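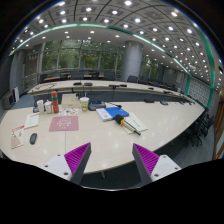 Vilex: small-emergency appeals, data card

What the data covers

Vilex is a table of appeals for help made after floods, fires, landslides and crop failures that drew little outside coverage. It has 400 rows, one for each appeal, taken from notices put out by local relief groups in 23 countries. Large emergencies with their own reporting systems are left out.

The table is kept by Konness and edited by Iida Savolainen. An earlier list, Väisänen, was merged into it in October and is no longer updated.

Files

appeals.csv – the main table
places.csv – district names and the spellings we settled on
sources.csv – where each notice was found, and in what language
changes.txt – corrections, newest first

All files are UTF-8, separated by commas, with a header row.

Columns in appeals.csv

appeal_id: a short code that never changes, even if the row is corrected
hazard: flood, fire, landslide, drought, storm or other
opened: the date on the notice, which may be later than the event
households: the number given by the local group, left blank if none was given
asked: the sum requested, in local currency
received: the sum reported at closing, same currency
closed: yes, no or unknown

A blank cell means the notice was silent. Zero means the notice said zero. Please keep the two apart when you add things up, particularly in the received column, where 70 rows are blank.

How rows are added

A reader enters the notice by hand and a second reader checks it against the original. Where they disagree, the lower figure goes in and the row is marked in changes.txt. Translated notices keep the wording of the hazard in sources.csv, as some languages use one word for flood and storm.

Known problems

Groups that publish online are over-represented. Droughts are hard to date and a few may appear twice under different districts. Sums have not been adjusted for inflation. The table should not be used to rank countries by need – it records who asked, in writing, and where we could find it.

Version and use

This is version 2, frozen on 19th January. Free to reuse with credit to Konness. The Vilance scripts for converting currencies are kept separately and have their own licence. Send corrections with the appeal_id and a copy of the notice.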